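## Tray layout for wrapped sandwiches, self-serve counter

**kadlec_s**

Looking for input on a lunch counter layout. Sandwiches come in as triangles, film wrapped, and go out one per tray. Drinks and snacks sit along the back, and the customer's tray stays at the front. Counter depth is fixed, so everything has to fit in two rows.

Current arrangement:

- back left: white tray, bagged snacks and peanuts
- below it: round basket, foil-wrapped item
- back center: two-tier acrylic rack, six bottles
- front center: the serving tray
- right of the tray: second round basket, for whatever comes off the tray

Surface is covered with a brown cloth. I started with bare tabletop and the trays slid.

**ypinto**

Is the sandwich going flat or upright? Flat is more stable but the customer sees plastic and crust. Upright shows the filling. We changed to upright in September and stopped getting asked what was in them.

**kadlec_s**

Upright, cut edge forward. Layout as it stands, with the Coke in the rack:
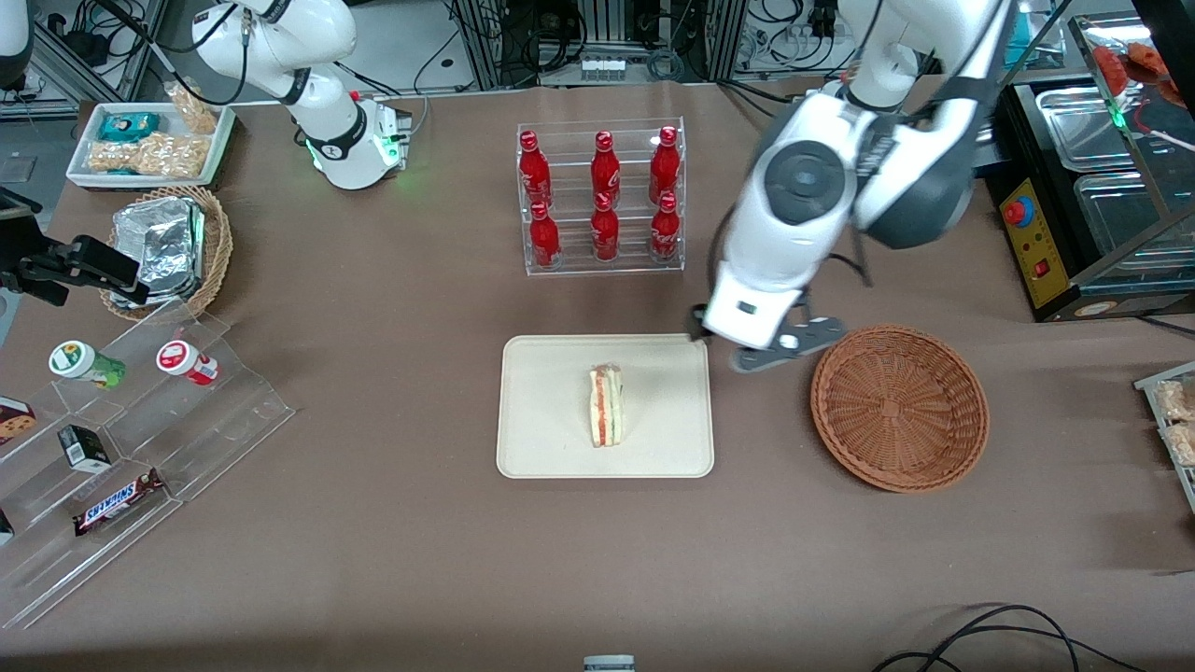

Tichý would move the right-hand basket to the back row and give the tray the full front. His argument is that a shallow basket next to a tray collects used napkins within 10 minutes of opening, and then it has to be emptied all through service. I have not tested this. My own concern is the rack, because clear acrylic scratches and I wipe it down every day.

**p_tichy**

To be precise, I said shallow baskets with no liner. With a liner it takes a few seconds to clear. I would still move it. A hand reaching for a bottle crosses the tray, and a hand reaching for the basket crosses it again if the person is left-handed.

**sawatzky.k**

Disagree on moving the basket. Front right is where most people put things down. If you take it away they use the counter.

On the rack: microfiber and water with a drop of dish soap. No paper towels, no ammonia cleaner. Ours is a Corden two-tier and has no haze after 16 months. The stepped back row is worth keeping, you can see at a glance when it needs refilling.

**ypinto**

Seconding the microfiber. I would look harder at the wicker. Crumbs get into the weave and you can't wash it properly. Foil-wrapped goods are fine in it, since nothing touches the basket. Anything open should go in plastic or metal.

**lmikus**

What tray is that, and does it take a commercial dishwasher? I have 200 Lolix trays in a similar beige and the corners warped on the hot rinse. Replacement quote was for a minimum of 1000 units, which I don't need.

**kadlec_s**

Plain cream plastic, rounded corners, no maker's mark that I could find. I wash by hand so I can't answer on the dishwasher.

@ypinto the baskets only get wrapped goods. Agreed on open food.

**p_tichy**

@lmikus stack them with spacers and skip the heated dry. It won't fix the ones already warped.

@sawatzky.k people put things down wherever there is space. If the cloth is clear on the right they will use the cloth, and cloth goes in the laundry.

**sawatzky.k**

Cloth going in the laundry every night is the normal case. Mine does, basket or no basket.

**kadlec_s**

I'll run both for a lunch service each, basket front right with a liner first, then back row. Rack stays where it is. Will post how often each one had to be emptied.

**lmikus**

Please include the time it takes to reset the back row. That is what costs me at 11:30.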